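Office Practice 1 — handout for unit 8
Filing and storage: the low cabinet

Bring this to the session, no spare copies. Reading is the Bovach filing guide, p. 32 to p. 36, skim the rest.

What we cover
Putting paper records away so somebody else can find them. Ring binders mostly. Archive boxes come in January, loose paper after that.

Terms first
Live file — in use this week, stays on or by the desk.
Near file — needed now and then, goes in the low cabinet.
Dead file — closed, goes to the Makhubela store. Not our problem in this unit.

Low cabinet = two doors, flat top, under or beside the desk run. Open BOTH doors before you lift anything in. People try it with one and catch the binder on the other door.
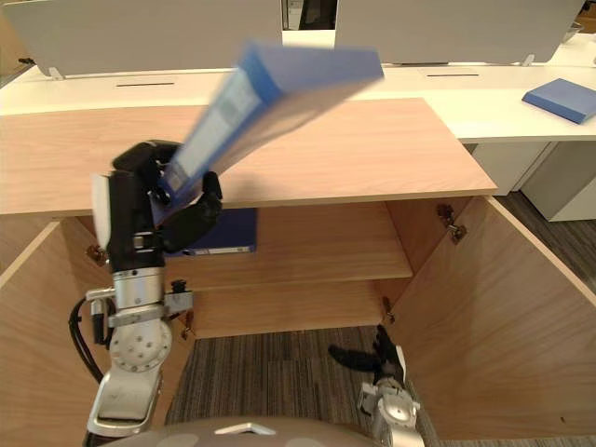
Notes by Unathi Dlamini
Office Practice 1, updated 30/11/2018

Top of the cabinet
Flat, handy, so stuff piles up there. Use it as a landing spot only. Binder down, check the label, binder away. If it's still there at the end of the day it was never filed.

Standing or flat?
Standing is the default. Spine out, label readable, finger hole at the bottom so you can hook it and pull. Needs a row of binders or a bookend, a single one on its own falls over and bends the rings.
Flat is OK when
— the shelf is too low for the binder to stand
— there's only one or two
— contents are heavy and dragging on the rings
Flat still means spine out. Label toward the doors, always. Spine to the back = you have to take it out to find out what it is, then it goes back wrong again.

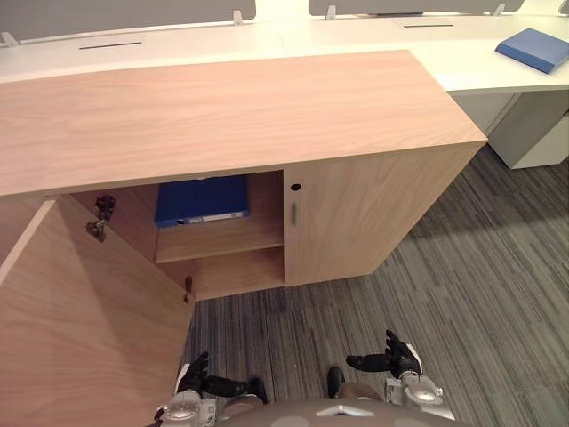 Fig. 2. Binder stored flat on the shelf, spine label facing out.

Shelf or bottom?
Shelf first. It's easier on the back and you can read the label without kneeling. Bottom section for heavier things, or leave it free for the next lot. Dont fill a cabinet right up, you will want to move things.

Labels
Client or project name, then year, then number. Like so:
GRORELL 2018 / 144
Capitals, black pen or printed. No abbrevations you made up yourself. Handwriting is fine if Kam-wah Shek can read it, he marks the practical.

Closing up
Doors shut, both. Lock if the file has names or pay in it, and the key goes back to the key box, not in your drawer. Check the desk for strays before you go, a binder left lying there is a live file or a mistake.

For next time
Pick one cabinet at your placement. Write down which files are live, near, dead. Half a page, no more. Pavimum placements — ask your supervisor before opening anything locked.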